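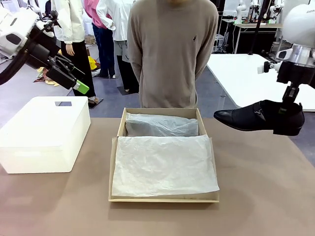

Dadgate Repair and Reuse is looking for people to join our wardrobe study this winter, and we'd love it if you were one of them! We want to know what really happens to the clothes and footwear in ordinary homes: what gets worn every week, what gets mended, and what sits in a cupboard for years waiting for a wedding. Anything you wear counts, from old gardening jumpers to a black leather dress shoe with a worn heel, and a plain white plastic bin is plenty for keeping your "might mend" things together while you take part.

The study runs for 11 weeks, starting in December. Last time 79 households joined in and between them they logged 3,603 items, far more than we'd dared hope for. This time we have room for 144 households, and we're keen to hear from people who didn't see themselves in the last one - students, shift workers, big families, anyone living out of two suitcases.

What you'd be doing

You'll get a paper diary (or a spreadsheet, if you prefer) and spend ten minutes or so a week filling it in. Note what you wore, what you washed, what broke and what you did about it. Twice during the study we'll ring you for a chat, usually after 6 pm. There are two mending evenings at the Goretti Rooms as well, with tea, thread and a very good button tin. Come to both, one or neither.

Who can apply

You need to be 18 or over and live within reach of Dadgate by bus. You don't have to be able to sew. You don't have to be tidy either - the messier wardrobes taught us a great deal last time!

What you get

A £40 voucher at the end, your bus fares to the mending evenings, and a copy of the report before it goes up on our website. Names and addresses are left out of anything we publish, and you can drop out whenever you like.

How to join

Pick up a form from the Goretti Rooms front desk or the De Bruijn fabric shop, and hand it back at either place by the end of November. We'll reply to everyone, including those we can't fit in this time.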